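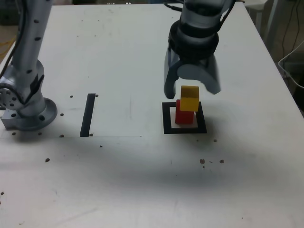

Which glue holds a loose laminate edge on a white desk top?

Contact cement. Coat both faces, wait until they are dry to the touch, then press hard from one end to the other.

Gurnavier
November 20, 2020

Clean out the old glue first. I use 70 grit paper on a thin stick – anything finer just polishes the residue.

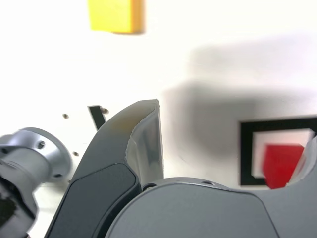
Wipe the dust off before you coat, and leave the desk alone for 8 hours after pressing.

Khunthong

I used wood glue and 4 clamps. Held fine for me, but the gap was small.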